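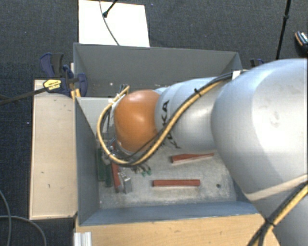 Good news for anyone who has been waiting on a parcel from the Pritstead swap shelf: we finally got our sorting day in June, and I spent the morning there with a coffee and far too many odds and ends! Tostia lent us the room, and the open gray bins came out for the spare parts (rectangular ones, so they line up nicely along the wall). Small metal bits go in those, and the bigger stuff goes on the racks by the door.

By lunchtime the tally sheet said 1571 pieces sorted, and my back agreed. Boxes go out to nine repair clubs first, then whatever is left goes up for grabs. Pickup starts at 9 in the morning, so bring a sturdy bag, and please label anything you drop off!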